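Keeping Spices and Dry Goods in Order on a Small Table

When we moved to our flat in Ratberg, the kitchen came with one narrow cabinet over the sink and nothing more. For the first winter I kept my spices in the paper bags from the shop, folded and closed with clothes pins, all together in a shoe box. Each time I wanted cumin I had to take out everything. Mustard powder was on my sleeves and I bought turmeric three times because I could not see that I already had it.

Now the dry things live in glass jars, and the ones I use every day stand in a low metal rack on the table. I want to write down how I do it, as several readers asked after my October page about the flour bin.

Choosing the jars

Take clear glass. I know that brown glass protects better from the light, but in my kitchen the table is far from the window, and I prefer to see what I have. Small jars are for ground spices and large jars are for what goes quickly, like lentils, oats or rice. I would not buy a set of 31 jars because it looks nice in the catalog. Buy a few, live with them for a month, then buy more if you miss them.

A jar should have an opening that a teaspoon can enter and come out again level. Try it in the shop with a spoon from home if you are not too shy. I did this once in Jumstead and the lady at the counter only smiled.

For ground spice I like 200 ml or smaller. In a bigger jar the powder becomes old before you reach the bottom, and you end by cooking with something that has color and no taste.

Washing and drying

New jars must be washed, also when they look clean. Warm water, a little dish soap, rinse well. Then the drying, and here I was too quick in the beginning. A jar which is dry to the eye can still have moisture under the rim, and the first spoon of garlic powder becomes a stone. I leave jars and lids apart, upside down on a towel, overnight. If I wash on Friday evening I fill on the next morning.

Old smell in a lid is more difficult. Put a spoon of baking soda in the jar, close it, let it stand for 2 days, then wash again. For curry it helps only partly. I keep one lid for curry and I accept it.

Filling without a mess

Put a baking tray under the jar before you pour. What falls on the tray can go back in the jar, and what falls on the table has to be wiped. A funnel is good for rice but bad for fine powder, which stays in the neck. For powder I fold a sheet of baking paper in the middle and let it slide down slowly, tapping with one finger.

Do not fill up to the rim. Leave the width of a finger, so the spoon has some place to go. 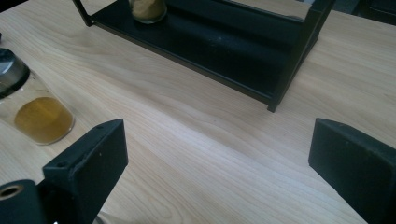

Where to put the rack matters more than which rack it is. I tried mine first beside the stove, where it was very practical and very wrong. The steam came to it every day and the salt went hard. Now it stands at the far side of the table, at an arm's length from the cutting board, and I can still reach it while I am chopping.

Leave the front free. If you put a second row of things before the rack, you are again at the shoe box. Big jars can stand beside it, on the table itself, if they are too tall to go in and out easily.

Cleaning the rack

Black metal shows every grain. Salt, semolina, dust, all of it is pale and all of it is seen. Once a week I take the jars out and go over the base with a dry brush (an old pastry brush is perfect), then with a cloth that is only a little damp. Dry brush comes first! If you begin with the wet cloth, the flour turns to paste and goes in the corners, and then you need a toothpick.

Under the rack please look also. Metal feet can scratch a wooden table when you push the rack to the side, so lift it. I glued small felt circles under mine, from the hardware store Brolthorpe, the same kind as for chair legs. After 3 years one has fallen off.

The wooden table

Wipe in the direction of the grain and not in circles. Turmeric and paprika should be taken up dry, with the brush or with the edge of a piece of card, before any water comes. If there is already a yellow spot, try a paste of baking soda with few drops of water, leave it for a short time and wipe. Test it in a corner first, as some finishes become dull.

Oil drops I take with a paper towel, pressed and not rubbed.

Labels

I write on masking tape, the name on one line and the month on the other, and I stick it at the lower part of the jar or on the bottom. On the lid is a bad idea if your lids all have the same size. I mixed cinnamon and ground cumin in this way, and we had a rice pudding that my family still mentions.

When a jar is empty, pull off the tape before washing. Wet tape leaves its glue on the glass, and for this you need cooking oil and some patience.

Next time I will write about the drawer under the oven and the Cabello tins.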